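Balstead Home Forum > Kitchen and Dining > Storage

Topic: Chopsticks and spoons in one holder, yes or no?

tirport_kitchen
Hello everybody. I bought a plastic holder for the chopsticks and spoons, and I want to keep it on the dining table instead of in the drawer. It has oval holes in the front and a tray under it. My question is how you sort such a thing. Do chopsticks and spoons go together, or must they be apart?
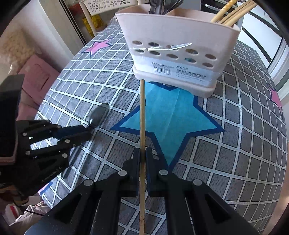
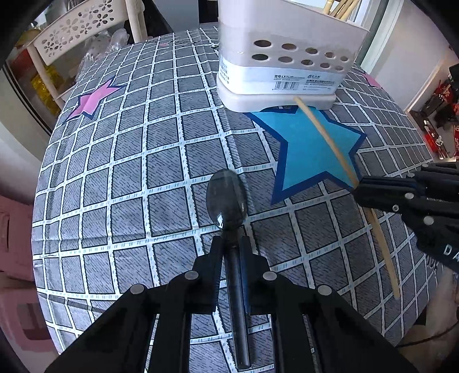

The holder on the star tablecloth, sticker still on it

wako60
Nice tablecloth. First, take the sticker off before you use it any longer. Paper labels become soft when water runs down the front, and later you scratch the glue for a whole evening. Warm water, a little cooking oil, wait, then wipe.

Rinovow
I would not mix. In our house the spoons stand in one holder with the bowl up, and the chopsticks stand in another. When they are together, I pull one chopstick and a spoon comes out with it and falls on the floor. It happened to me two times in the same dinner.

tirport_kitchen
Thank you both. The label is on my list for Thursday. But Rinovow, my table is round and not very big. Two holders will take the place of one plate.

wako60
I disagree with Rinovow. One holder is enough if you don't fill it too much. Chopsticks at the back, spoons at the front. More important is that everything is dry before it goes in. Wood that stands in a wet corner becomes dark at the end and has a smell. The holes help, but they do not do all the work.

Rinovow
Dry, yes, I agree with this part. But "don't fill it too much" is easy to say. After one month every holder is full.

drawer_838
I am for the drawer. On the table they collect dust and also oil from the pan, if your table is close to the stove. Mine is, so I gave up in May and went back to the drawer.

tirport_kitchen
My table is in the other room, so oil is not a problem. Dust maybe. Do you think I should empty the tray every day?

wako60
Every day is too much for me. I look when I wash the holder, and this I do on the weekend. If you put things in wet, then yes, every day.

drawer_838
Which way up do you put the chopsticks? My mother says the eating end must be up. My husband says down, so no hand touches it. We still don't agree.

Rinovow
Up. The bottom of the holder is never so clean as you believe.

wako60
Up also for me. Finally we agree on something.

tirport_kitchen
Then up. I will try one holder for two weeks, with spoons at the front, and write again if they fall on the floor.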